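Search this book
Enter keyword or page
Go

Chapter 2
What Does It Mean to Own Too Much?

Most books on household consumption begin with a number. The number is large, it refers to the objects in a typical home, and it is meant to make the reader put the book down and look guiltily at a closet. This chapter will not begin that way. Before we can say that people own too much, we have to ask who did the counting, what they counted, and what the word "object" was supposed to cover. Is a box of staples one thing or 2000? Is a deck of cards a possession, or a set of possessions? The popular literature rarely says, and a figure that depends so heavily on an unstated rule should not be carrying an argument.

The previous chapter traced how storage became a business. It ended with a claim you will meet again and again in the readings: that households fill whatever space they are given. The claim sounds like common sense. It may even be right. But look at how it is usually supported. A writer points to larger houses, then points to rented storage units, and concludes that the appetite for goods has no ceiling. There are other ways to read the same facts. Families move more often for work. Parents die and leave furniture. Couples separate and one of them rents a unit for a year. None of these people has bought anything.

Consider the Clendow survey, which we will use throughout this part of the book. Clendow is a mid-sized town with one large employer and a good deal of older housing. The survey team visited 278 households in February and asked each one to name the items it had not used in the past year. The published summary reported that most homes held "substantial unused stock," and that phrase has been repeated ever since in magazine pieces and at least one course syllabus. What the summary left out was the month. In February, a lawn mower is unused. So are the tent, the fan, the garden hose and the bicycle. People were asked to think back over a full year, but memory does not work like a calendar, and someone standing in a cold garage will tend to answer for the winter.

This does not make the survey worthless. It makes it a survey of what people in one town said during one month. Used that way, it has plenty to teach us. Used as proof of a national disorder, it has very little.

A second difficulty is the word "unused." A fire extinguisher is unused, and we hope it stays that way. A christening gown may come out of its drawer twice in a century. The decluttering guides have an answer for such cases, and the answer is to make exceptions: safety items are exempt, sentimental items are exempt, seasonal items are exempt. By the time the exemptions have been granted, the rule covers mainly things the owner already wanted to throw away. A rule like that may be pleasant to follow, but we should be slow to call it a finding.

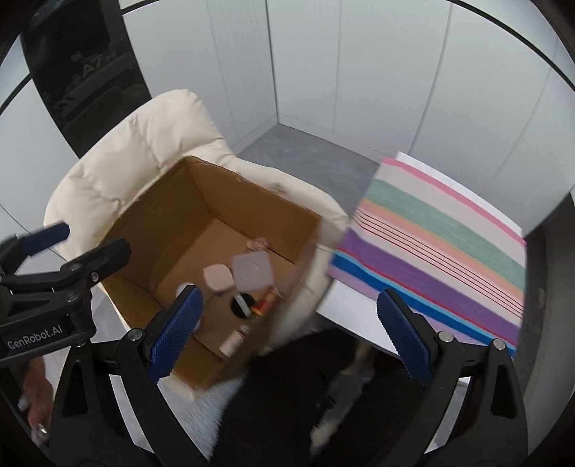 Sorting, the activity at the heart of nearly every method discussed in this part, has been studied far less than the guides suggest. The Yimer method, for instance, asks the householder to empty a room into open boxes and judge each item on its own. Its promoters say that an object seen apart from its usual place loses its hold on the owner. Perhaps it does. But it loses something else as well, namely the clues that say what it is for. A small pale pink thing with rounded edges, lying at the bottom of a cardboard box on an armchair, might be a compact or might be a sponge, and the thin square next to it could be a pad or a little tile. On a bathroom shelf, either one would have neighbors to explain it. The method treats the owner's hesitation at this point as a sign of attachment – it could just as well be a sign of plain confusion, and the two call for different remedies.

The third difficulty is money. Much of the advice in this field comes from firms that sell bins, shelving or consulting hours. The Modandale project, described at length in Section 2.2, was paid for by a maker of closet systems, and its report found that closets were the main source of family tension. Readers may draw their own conclusions. We include the report because its interviews are unusually full and were printed without much editing. In several of them the people being interviewed talk about rent, about sick relatives, about a landlord who will not fix the basement. The closets come up when the interviewer raises them.

None of this should be taken as a defense of buying more. There are good reasons to worry about how goods are made and where they go when they are thrown out, and Part Three takes those up. The point for now is narrower. "Too much" is a judgment, and it needs a standard behind it: too much for the floor space, too much for the budget, too much for one person to dust. As you read the sections that follow, stop wherever an author uses the phrase and try to supply the missing half. In quite a few cases you will find that the author has not settled on one.

Section 2.1 deals with counting rules and takes the Clendow data apart in more detail. Section 2.2 turns to interviews.

Related in this book
Storage as a Business
Counting Rules and the Clendow Survey
The Modandale Interviews
Flirnotent: A Town Without Attics
Where Discarded Goods Go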